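Foro Hogar y Colada > Lavadoras y secadoras
Tema: ¡Carga superior negra en un hueco mínimo! Primeras semanas

rota_limon
enero de 2022

¡Hola a todos! Después de leeros en silencio desde diciembre, por fin tengo lavadora nueva y estoy encantada. Es una carga superior negra, va justo en el paso estrecho que da al lavadero y me tiene haciendo coladas por gusto (mi madre no se lo cree).

Antes tenía una frontal Wemska y para abrir la puerta había que sacar medio cuerpo al pasillo. Ahora levanto la tapa y listo, voy echando ropa desde arriba sin agacharme. Para mi espalda, una maravilla.

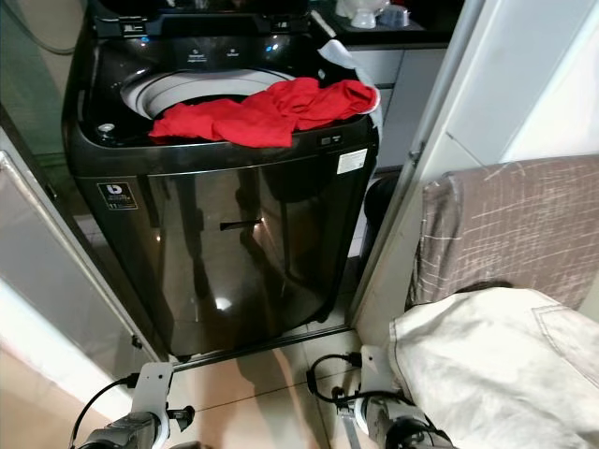

Lo rojo lo lavo siempre aparte, que ya me salió una tanda de toallas rosas hace años y no repito. Programa corto de 28 minutos, agua fría y poco jabón. ¿Vosotros lo separáis también o soy una antigua?

delero_82

¡Enhorabuena! Yo separo solo los dos primeros lavados. Luego va todo junto con una toallita atrapacolor y cero dramas.

vergara_norte

Pues no estoy de acuerdo con lo de la toallita. A mí un mantel rojo me destiñó al quinto lavado, con toallita y todo. Y otra cosa: el negro brillante es precioso, pero cada gota seca se ve desde la calle.

rota_limon

Jajaja, lo de las gotas es verdad. Paso una bayeta de microfibra al terminar y queda como un espejo, ¡me encanta!

cesto_lleno

¿Cuánto hueco dejaste encima para la tapa? Tengo un estante a unos 160 cm del suelo y me da miedo quedarme corta.

rota_limon

Mide con la tapa abierta, no te fíes de la altura cerrada. Yo quité una balda que tenía a 108 cm y ahora abre entera.

delero_82

Y deja la tapa levantada un rato después de lavar, que se airea el tambor. Mano de santo para el olor.

vergara_norte

En eso sí coincidimos. Lo del mantel lo mantengo.

cesto_lleno

¡Gracias! Esta tarde saco el metro.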